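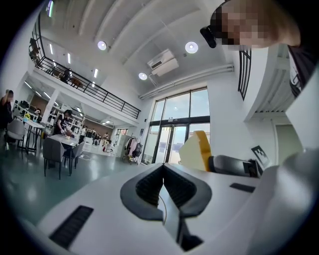

How a Robot Learns to Pick Something Up

By Yvonne Parsons
18 January 2019

Pick up a pencil. You probably did it without thinking. Your eyes found the pencil, your brain worked out how far away it was, and your fingers closed just enough to hold it.

A robot has to be given all of those steps. Some are written by people, as lines of code. Others are learned from examples. The code and the learned parts together are called software, and this article is about what that software does.

Step one: Where am I?

Before a robot hand can reach for anything, the software needs to know where the hand is. One way to find out is to use markers.

A marker is a square with a black-and-white pattern on it. It looks a little like a very simple maze. The software is told ahead of time how big the square is and what its pattern looks like. When the camera sees the marker, the software finds the four corners and measures how far apart they are in the picture.

If the square looks small, the camera is far away. If it looks large, the camera is close. If one side looks shorter than the other, the camera is looking at it from an angle. From those clues the software can work out where the camera is and which way it is tilted. If the camera is fixed to the hand, it knows where the hand is too.

You can try this yourself. Cut out a paper square and tape it to a wall. Look at it with one eye closed from close up, then from across the room, then from far off to one side. Draw the shape you see each time.

Step two: What is in front of me?

A camera picture is stored as a long list of numbers. Each number tells how bright or what color one tiny dot is. The software has to turn that list into something useful, such as "there is a handle here."

This job is called perception. Rooms make it hard. Sunlight comes through windows and changes during the day. Shiny floors reflect the lights on the ceiling. People walk past in the background. The software must learn that a handle is still a handle when the light on it changes, and that a reflection of a lamp isn't a thing it can grab.

Khalil Abou Jaoude writes perception software at a company called Wasance. "My first program was good at finding cups in the morning," he said. "In the afternoon it found cups everywhere, including on the wall. I had only given it morning pictures."

He fixed it by adding pictures taken at other times of day.

Step three: Which way should I go?

Suppose the robot has found the handle. Now it needs a path. This part is called planning.

The software tries out many paths in its memory before the robot moves at all. It throws away any path that would bump the table or twist the arm too far. Out of 100 paths, it might throw away 77. Then it picks a good one from those that are left. A short path is usually better, but a slightly longer one may be chosen if it stays farther from things that could be knocked over.

Step four: Move, and keep checking

The last part is control. Control software tells the motors how much to turn, and then checks what really happened. If the hand is a little too far left, the software moves it a little to the right. It can make up to 30 of these checks in one second.

Closing the fingers needs checking too. Too loose, and the object slips. Too tight, and something soft gets squashed.

Learning from people

Writing a rule for every object would take a very long time. So many teams show the robot instead. A person holds a gripper in their own hand and uses it to do a job, such as lifting a block. A camera on the gripper records what happens. Each recording is called a demonstration.

Hiba Khasawneh leads a team that made 789 demonstrations for a program named Jostia. She says the slow part comes afterward. Somebody has to check the recordings and take out the ones where the marker was hidden or the camera was blocked by a sleeve.

After that, the program studies the good recordings. It compares what the camera saw with how the gripper moved, and it looks for patterns. Then it is tested with objects in new places. When it makes a mistake, the team looks at what went wrong and records more examples of that kind.

Words to know

Software: the instructions and learned patterns a computer uses.
Perception: working out what is there.
Planning: choosing a path before moving.
Control: moving, checking and correcting.
Demonstration: a recording of a person doing a job, used to teach a robot.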